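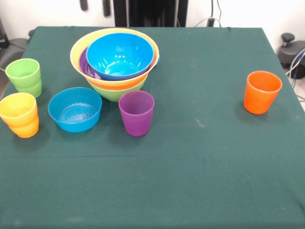 *Bowls and cups on the green cloth*

# Tea without the fuss: notes for session 3

Hello again! These are my notes for the Westcombe evening class, tidied up a bit so you can follow them without my handwriting. This time we're on cold brewing, green tea and the awkward business of caffeine. Bring your own mug if you like, and a pen, because the tasting grid fills up quickly once we get going.

## Where we left off

Last session was black tea and milk (I have recovered from the milk-first argument, thank you). The main thing to carry over is that strength and bitterness are two separate things. A strong tea has a lot of leaf in it. A bitter one has usually been left too long, or had water that was too hot for it. If your tea is weak *and* bitter, you've probably used too little leaf and then tried to make up for it by waiting, and I did exactly this for most of my twenties.

## Green tea and hot water

Most people who tell me they hate green tea have only had it made with water straight off the boil. Let the kettle stand first. I aim for 80 degrees or a shade under, and if you haven't got a thermometer, lift the lid and leave it for a few minutes while you find the biscuits.

Start with this:

- one heaped teaspoon of leaf per mug
- water off the boil, rested
- two minutes, then taste
- leaves out completely, no leaving them to sit at the bottom

Then change one thing. More leaf, or cooler water, or another minute, but only one of them at a time or you won't know what did it. The same leaves will happily go round again, and plenty of people like the second cup better than the first. I do with the Paiva, which comes out a bit grassy to begin with and then settles down into something sweeter, almost like peas.

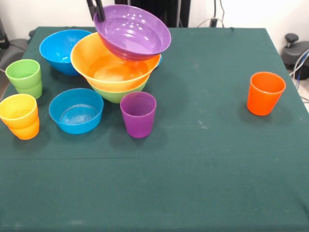

Colour is worth a column on your grid, even though beginners tend to read too much into it. A pale green tea can still pack a punch, and a dark one can taste of next to nothing. What you do need is something plain to look at it in, preferably white inside. Pour a green tea into a glossy purple bowl like the one tilted over the big orange one, with the lights bouncing about inside it, and you'd struggle to say whether the tea was yellow, green or brown. Glass is fine as well if you stand it on white paper. Write down the colour before you taste, otherwise your tongue starts telling your eyes what to see!

## Cold brew, the lazy way

I love cold brew and I'm not going to pretend to be neutral. You put leaf in cold water, put it in the fridge, go to bed. The flavour comes out slowly and you get far less of the mouth-drying stuff, so it's very hard to ruin.

My usual jug:

1. Put 12 grams of leaf into a clean litre jug.
2. Fill it with cold water and give it one stir.
3. Cover it and leave it in the fridge for 10 hours.
4. Strain, taste, and top up with a splash more water if it's too much.

Drink it within a day or so. Slices of cucumber are lovely in it, mint is lovely too, and lemon I'm less sure about as it does bully the greener teas. The Drerell blend works particularly well cold (it's the smoky one, and the smoke goes very soft).
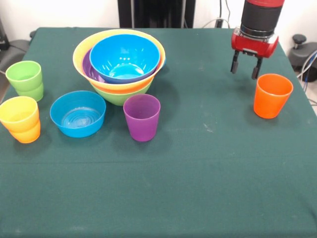
*Stacked bowls, yellow rim on top, orange and lime green below*

## Caffeine, briefly

We always get stuck here, so I'll set out what I'm happy to say and leave it at that. All true tea has caffeine in it, whether it's green, black, white or oolong. They come from the same plant. How much ends up in your cup depends on the leaf, the amount you use, the heat of the water and how long you leave it, and those matter more than the colour on the label. Herbal infusions such as peppermint and chamomile don't have any. Yerba mate does, even though it isn't tea.

The old trick of rinsing the leaves for half a minute to "wash the caffeine off" doesn't do much, I'm afraid. It takes a bit out and a good deal of flavour with it. If tea keeps you awake, have your last cup after lunch or switch to something herbal. And if a doctor has told you to watch your intake, please listen to them and ignore me.
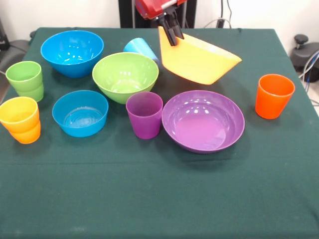 ## For next time

Try one tea three ways at home: hot, hot again with the same leaves, and cold from the fridge. Use the same water throughout. Ours at Westcombe is hard and leaves that scummy film on top, so if you can get hold of a bottle of something softer, do a fourth cup for comparison.

Fill in a line of the grid for each one:

- colour
- smell, dry leaf and wet leaf
- first sip
- what's left a minute later
- would you finish the cup?

Next session is oolong, starting with the Skisdale. Please don't wear strong perfume, and eat something beforehand, as oolong on an empty stomach can make you feel a bit wobbly.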